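The Gauge at Flundach

My father read the lake gauge at Flundach every morning at seven. The county had stopped paying him for it in 2000, when they put in the electric one down by the dam, but they never took the old board off the pier and he never stopped reading it. He wrote the number in pencil. If there was ice he wrote "ice" after the number, and if he was sick my mother went down and read it for him, and he asked her twice if she had looked at it straight on.

He died in January. I took the bus up from Berik for the funeral and went back the next day because I had work. My mother said there was no rush about his things. Then in spring she called and said the basement had gotten wet along the back wall, and could I come and deal with the notebooks.

I asked her how wet.

"Wet enough," she said.

I had four days coming to me, so I took them. The bus goes as far as the Zomari turnoff and after that you walk or get a ride. I got a ride with a boy who worked for Muñoz, the boatyard, and had an outboard motor in the back wrapped in a moving blanket. He asked whose daughter I was and I told him. He said my father used to yell at him for tying up to the gauge.

"You're not supposed to tie up to it," I said.

"I know that now."

My mother had made soup. We ate it at the kitchen table with the radio on, and then I went down and looked. The notebooks were on metal shelves where they had always been, in order, the oldest at the bottom left. He had used the same kind the whole time, green cloth with a red spine, until the store quit carrying them, and then he used whatever he could get. The bottom shelf had taken the water. The covers had swelled and some of them were stuck to each other. They smelled like a boat.

"He should have put the new ones on the bottom," my mother said from the stairs.

"Why the new ones?"

"Because those the county has the numbers for."

She was right about that. The electric gauge had all of it from the dam years on. What was on the bottom shelf was the part that was only his. I carried the bottom shelf upstairs in a laundry basket and stood the notebooks on end on newspapers with the pages fanned open. We turned the stove down low and left the kitchen door open for the air. By morning the outside pages had dried into waves, but the insides were still heavy.

I called the library in Berik. They gave me the number of a man at the college who did paper. His name was Kazuhiro Miyazaki and he answered on the first ring, as if he had been sitting there with his hand on the phone. I told him what I had. He wanted to know if the writing was ink or pencil.

"Pencil," I said.

"Good. Your father was a sensible man. Is there mold?"

"I don't think so. It smells."

"It will smell. Don't put it near the stove."

I looked at the stove.

"Can you freeze them?" he said. "If you can freeze them you can take your time."

My mother had a chest freezer full of fish and plums. We took out the plums. I wrapped the notebooks in wax paper in bundles, the way he told me, and wrote the years on the outside, and we laid them in on top of the fish. The plums went across the road to the neighbor, who didn't have room for them either but took them.

While I waited for him to find a day for me, I read the dry ones. I had never really done it before. As a child I thought of the notebooks as a kind of furniture. Most lines were a date and a number. The number was in centimeters, off the board, and in an ordinary summer it would sit in the 140s for weeks. Then there would be a storm and it would go up a hand's width, and he would underline it. The highest I found was 193. He had underlined that one so hard the pencil went through. Beside it he had written "pier under, read from Muñoz's boat."

My mother remembered it. She said he had stood up in the boat in his good coat, and old Muñoz held him by the belt.

"What did he have his good coat on for?"

"It was your cousin's christening. He made us late."

There were a few other remarks, not many. "Otter." "Fog, waited." "New glasses." On the day I was born it said 144 and nothing else, and I looked at that for some time. Then I turned the page and saw that the next five days were in my mother's handwriting.

I showed her. She wiped her hands and held the notebook away from her to see it.

"He was at the hospital," she said. "He wouldn't leave. I was the one who was supposed to be lying down and he was the one who wouldn't leave."

"So who wrote these?"

"I did. After. I got the numbers from Muñoz and wrote them in so he wouldn't have a gap."

She gave it back to me and went to see about the beans.

Miyazaki called on the third day and said to come on Wednesday week, and then he called back and said no, come tomorrow, he had a room. So I went back to the city a day early with the frozen bundles in a cooler between my feet and my own bag on my lap. The Muñoz boy drove me all the way this time. He wouldn't take money for gas, but he let me buy him a sandwich.
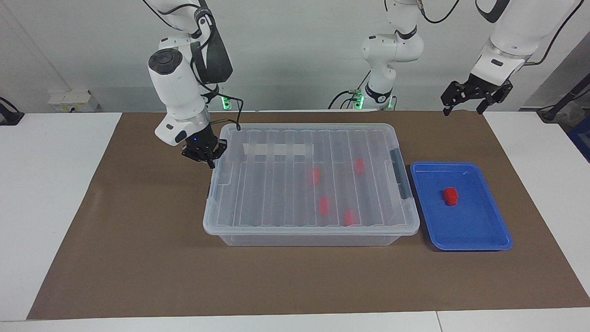
The college was farther out than I had thought, past the hospital and the bottling plant, and the paper lab turned out to be at the end of a long wing. Miyazaki met me at the door in an apron. He was older than his voice. He took one handle of the cooler and I took the other, and we went down a long hallway with people eating lunch at desks on both sides. He talked the whole way about pencil, which he loved, and ballpoint, which he didn't. On a table covered by a brown mat there was a big clear plastic storage box, the kind my mother keeps winter blankets in, and he pointed at it with his chin and said I should get one of those for the ones that were still dry. Get several, he said. Keep them up off the floor, and do it this week. I said I would. I was thinking of how my father would have looked at a box like that and asked what was wrong with a shelf.

We opened the cooler in a small room with a sink. He unwrapped the first bundle and didn't say anything for a minute. He had a flat bone tool, and he slid it in under a cover a little at a time and listened to it, or that was how it looked to me.

"Who is going to read them?" he said.

I said I didn't know. I said maybe the county would.

"Have you asked the county?"

"No."

"Ask them. But ask them after. If you ask them now, they'll say no and you'll go home." He moved the tool along. "How many years is it?"

I told him.

"Every day?"

"My mother did some of them."

He nodded as if that answered something. Then he told me what it would cost, and it was less than I had been afraid of and more than I had. I said I could pay part of it then and part in the fall. He wrote that down on the back of an envelope and had me sign it, and I noticed that he used a pencil.

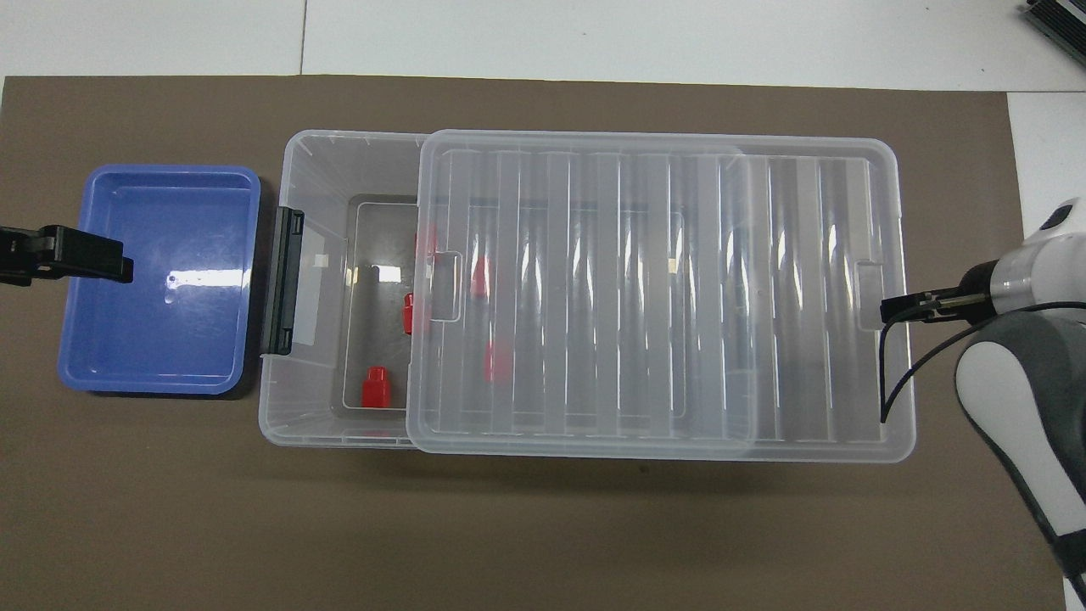
A blue tray on the brown mat, with nothing in it.

It took him all summer. He sent them back in lots, packed flat, with a sheet in each lot that listed what he had been able to separate and what he hadn't. There were 2 that he couldn't open at all. He sent those too, tied with tape. The pages in the others were wavy and the green had run into the margins, but you could read every number.

I did write to the county. A woman there wrote back to thank me and said they were unable to accept records that had not been made with calibrated equipment. I read the letter to my mother over the phone.

"What does that mean, calibrated?"

"It means checked."

"He checked it," she said. "He painted it himself every other year. He had a level."

I told her I knew. She asked me if I was eating, and I said I was.

The boxes are in her upstairs hallway now, three of them, stacked where the sewing machine used to be. You have to turn sideways to get to the bathroom. When I was there last, I got up early for no reason and couldn't find her in the house. Her boots were gone from the mat. I put on my father's jacket, and went down the path behind the Muñoz place, where the grass was already long and soaked me to the knee.

She was out at the end of the pier, bent over with one hand on the post.

"I thought you were asleep," she said.

"How long have you been doing this?"

"Since the funeral. Come and look, I can't make it out with the sun on it. Is that a six or an eight?"

I got down on my stomach on the boards so I could see it straight on. There was a little chop, and the water went up and down over the paint. I waited for it to settle.

"Six," I said. "One forty-six."

She had a notebook in her coat pocket, a school one with a horse on the cover. She wrote it down.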